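Visit Report: Robot Arm Open Day at Parno

Course: Introduction to Automation
Student: Līga Ots
Date of visit: March 10, 2024

1. Purpose of the visit

Our class was asked to attend one public demonstration during the term and write up what we learned. I chose the open day at Parno, a small robotics workshop in Tristorville. I picked it because their program said visitors could watch arms working in an ordinary furnished room, with household objects, instead of on a factory line. Most of what we had covered in class up to then was about fixed industrial cells, so I wanted to compare.

The open day had three parts: a short talk, the demonstration, and time for questions. I stayed for all of them. The demonstration group was limited to 25 people and we were asked to stay back from the arm while it was moving.

2. The talk

The talk was given by one of the engineers and covered the control software, which the workshop calls Westo. Westo takes a recorded movement and breaks it into short steps. Each step has a target position for the gripper and a limit on how hard the fingers may close. If the limit is reached early, the arm stops and waits for a person.

The engineer said most of their time goes into the gripper and very little into the arm. The arm is bought ready-made. The gripper parts are designed in the workshop, and the version in use now is called Sepp. It replaced an earlier one that could not hold rounded objects on their side without letting them turn.

3. The demonstration

The task was a simple one: pick up a small object from a table, hold it just above the surface, and set it down at a chosen spot. There was a metal bowl on the same table, and the arm had to work near it without hitting it. The engineer pointed out that polished metal is awkward for a camera, as reflections can be mistaken for edges.

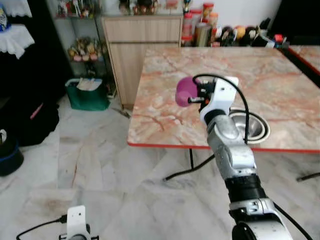 I wrote down the things that I thought mattered most for our course. The first was speed. The arm moved more slowly than I had expected, and the engineer said this was a setting, chosen so that visitors could follow each step. The second was the path. The gripper did not go straight to the object. It came in from above and to one side, then lowered. The third was the cable. A cable has to run to the gripper, and it needs enough slack for the wrist to turn but not so much that it catches on something. We had not talked about cables in class at all, and I now think they should be part of any plan for a moving arm.

One attempt had to be repeated. The fingers closed too near the end of the object and it slipped back onto the table. The engineer moved the target slightly and ran the step again, and that time it held. I found this more useful than the attempts that went well – it showed how small a change can matter.

The workshop keeps a log of every attempt. The page we were shown had 148 entries, and each one had a short note on how the grip ended. Nearly 2 hours of running time had gone into it. I asked if the notes were written by the software, but they are typed in by whoever is standing at the arm.

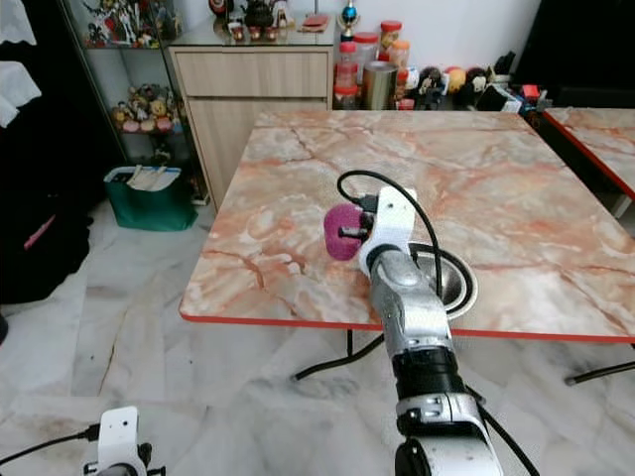 Why does the gripper hold the object only a little way above the table?

A low lift means a short drop if the grip fails, so the object is less likely to roll off or get damaged, and the arm can try again without a person having to fetch it.

4. Comparison with class material

In class we described a robot cell as a space where everything has a known position. In the demonstration only the table and the base of the arm were treated as known. The object could be put down a little differently each time, and the software had to allow for that. This makes the work slower and the results less even. A fixed cell would do the same pick far faster, but it would also fail if the object were turned on its side.

I also noticed how much depends on the person setting up the task. The choice of grip force was made by hand, by trying values. I had assumed there would be a formula.

5. What I would do differently

I should have brought a stopwatch. I have no times for the separate steps, only my impression that lowering the gripper took the longest. I would also ask more about what happens when the camera loses sight of the object – I only thought of it on the bus home.

Related reports
Visit to the Tristorville Bottling Plant
Notes on Gripper Design: Two Fingers or Three
Building a Line-Following Cart
How to Write Up a Site Visit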